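Frage: Wie viele Fahrten braucht man für ein Navigationsmodell im Freien?

Gestellt am 2022-04-23
Schlagwörter: mobile Roboter, Datensammlung, Imitationslernen, Außenbereich

Hallo zusammen,

ich sammle gerade Beispielfahrten für einen kleinen Fahrroboter, der irgendwann allein über ein Campusgelände kommen soll. Bei uns heißt das Projekt Karnow. Gelernt wird nur aus dem Bild der Frontkamera und den Lenkbefehlen vom Gamepad, also kein Lidar, kein GPS, keine Karte. Ich fahre, der Rechner schreibt mit, abends schaue ich durch und sortiere aus.

Im März hatte ich 451 Fahrten zusammen und dachte, das reicht locker. Tut es nicht! Auf schmalen Wegen mit Bordstein läuft das Modell richtig schön, aber sobald es auf eine große Plattenfläche kommt, fängt es an zu schlingern. Mein Verdacht: Es hängt sich an die Fugen. Wenn eine Fuge schräg durchs Bild läuft, zieht es ihr hinterher, egal wo das Ziel liegt (das bekommt es als Richtungswinkel dazu).

Jetzt überlege ich, ob ich stumpf mehr Fahrten auf den großen Flächen mache oder ob ich anders fahren muss. Bisher bin ich fast immer brav geradeaus und parallel zu den Platten gefahren, weil das im Video so ordentlich aussieht. Vielleicht war genau das der Fehler?

Zweite Frage gleich hinterher: Schneidet ihr die Karosserie unten aus dem Bild oder lasst ihr sie drin? Bei mir ragt je nach Kamerawinkel mal ein Stück davon in die Ecke.

Danke schon mal!

3 Antworten

Antwort 1 (als hilfreich markiert)

Das mit den Fugen kenne ich, wir hatten das bei Stanlow mit Fahrbahnmarkierungen. Mehr vom Gleichen hat bei uns gar nichts gebracht. Geholfen hat, absichtlich krumm zu fahren: schräg über die Platten, mitten auf der Fläche die Richtung wechseln, in einem blöden Winkel stehen bleiben und von da wieder Kurs aufs Ziel nehmen. Gerade dieses Zurückfinden fehlt in sauberen Vorführungen komplett, und dann weiß das Modell nach dem ersten kleinen Fehler nicht weiter.

Schau dir auch mal an, wie oft dein Lenkbefehl in den Daten praktisch null ist. Bei uns war das der allergrößte Teil. Wir haben die Geradeausstücke ausgedünnt und mit 3.861 kurzen Abschnitten weitergemacht, die Kurvenfahrten waren danach viel besser.

Karosserie: drinlassen oder wegschneiden ist ziemlich egal, solange du es überall gleich machst. Wenn sie nur in einem Teil der Fahrten auftaucht, würde ich sie maskieren.

Antwort 2

Einfach größeres Netz nehmen. Oder Lidar.

Antwort 3

Ich hänge mal dazu, wie ich das mache, vielleicht hilft dir die Aufteilung. Ich lege jede Runde so an, dass verschiedene Beläge und verschiedene Richtungen drin sind, und notiere mir zu jedem Stück nur ein Stichwort: große Fläche, Weg mit Kante, Belagwechsel. Das Sortieren übernimmt ein kleines Skript namens Pennington (fragt nicht). Wenn eine Sorte unter 21 Stücke rutscht, fahre ich nach, auch wenn ich keine Lust mehr habe.

Bei der Helligkeit drehe ich beim Training noch ein bisschen, sonst klebt das Modell am Wetter von dem einen Nachmittag. Vier Bilder aus so einer Runde: 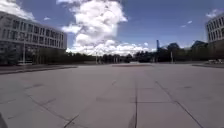
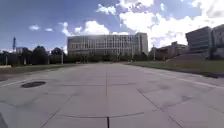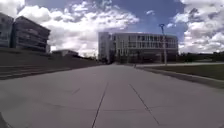

Das nächste ist mein Belagwechsel, rotbraunes Pflaster neben grauen Platten:

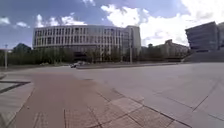 Zdislava Hájek: Zum Belagwechsel hätte ich noch was. Fahr die Grenze unbedingt in beide Richtungen und auch mal längs daran entlang, sonst lernt das Modell im schlimmsten Fall, dass eine Farbkante so etwas wie ein Bordstein ist. Ist mir bei Ulton passiert, der Roboter blieb dann vor jedem geflickten Stück Asphalt stehen. Und heb dir 3 komplette Runden auf, die nie ins Training kommen, am besten von einem anderen Tag. Einzelne Abschnitte rauszuziehen reicht nicht, die Nachbarbilder sind sich viel zu ähnlich und die Auswertung sieht dann besser aus, als sie ist.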